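4.2 Clearing the plate

I'll start with the chore that taught us the most, and it's the one I thought we'd be done with by lunch. Clearing a plate sounds like nothing. You pick up what's on it, you put that somewhere else, you pick up the plate. My mother does it while talking on the phone and looking out the window. Our arm, running the Ravik policy we described in Section 3, does it slowly, and quite often it does the first half and then gets stuck on the second.

We logged 2285 attempts at this chore between the kitchen bench at Stomwood and our own lab, all with the same two-finger gripper and the same wrist camera. I should say up front that we count an attempt as good only if every piece leaves the plate and the plate itself doesn't slide more than 2 centimeters. Plenty of earlier work lets the plate go wherever it likes, and I understand why (it makes for nicer tables!), but in a real kitchen a plate that scoots is a plate that ends up on the floor sooner or later. So we were strict about it, and our numbers are lower for it.

Most of the trouble comes from the rim. The fingers have to come in over it, drop into the well, close on something small, and get back out again without touching the edge. With one piece sitting dead center that's fine, and the arm does it all day. Once the pieces drift toward the side, one finger wants to be exactly where the rim is. The policy then has to turn the wrist, and turning the wrist is where it starts to dither - it goes a bit left, a bit right, and sometimes just hangs there until the timer runs out.

Shape matters too, more than I expected going in. A block with flat sides is a gift, provided the fingers line up with the narrow way across. Round pieces roll off when only one finger gets there first. Odd curly shapes are the worst of the lot, as the depth estimate gives you a kind of mush and the grasp planner picks a spot that looks solid and is in fact a gap. Figure 6 shows a plate from the mixed set, which is the set I'd ask anyone to try before telling me their system can clear a table.

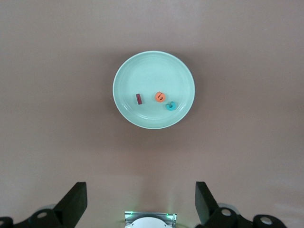
Figure 6. Wrist view, mixed set, gripper open. A dark red block, a round orange piece and a teal-blue piece in the well of a pale green plate. The orange and teal-blue pieces nearly touch.

Apinya Khamphan objected, when she read a draft of this section, that none of this counts as housework. Her point was that a person clearing up doesn't pick pieces off a plate one at a time at all; they tip the whole thing over the bin and move on, and we'd be better off teaching the arm to tip. I went back and forth on that for a good while. She's right about leftovers. But tipping only works when everything on the plate is going to the same place, and the homes in our survey had keys, pills, screws and toy parts sitting on plates and saucers, none of which belong in the bin. On the shop floor it's the same story, with small parts set out in trays that have to be sorted one by one. So we kept the picking task and added tipping as a separate one, which you'll find in Section 4.3.

Pieces that sit close together gave us a different kind of failure. When two of them are nearly in contact, the arm tends to treat the pair as one wide thing, opens up as far as it can, and comes down on both. Sometimes that even works, and we had a long argument over whether to score it. We ended up scoring it as a miss if either piece was dropped on the way over, and as good if both made it. Baoshan Wei wrote a small nudge routine for these cases - close the fingers, push one piece away a little, look again - and it helped a lot on the Stomwood bench. On ours it helped less, and we think the slicker plates are to blame, though we haven't tested that properly.

Speed is the other thing. With three pieces the arm needs almost 4 minutes for a full clear, counting the retries. For a dishwasher load that's hopeless. For somebody who can't use their hands well and wants a tray cleared while they nap, I'm not so sure it is, and the people at Amel who tried the system in November said they'd put up with slow a lot sooner than they'd put up with a broken plate. We broke two plates over the whole study, both while lifting the plate itself after the pieces were already gone. The lift is a separate policy with its own problems, and I'll get to it after the tipping results.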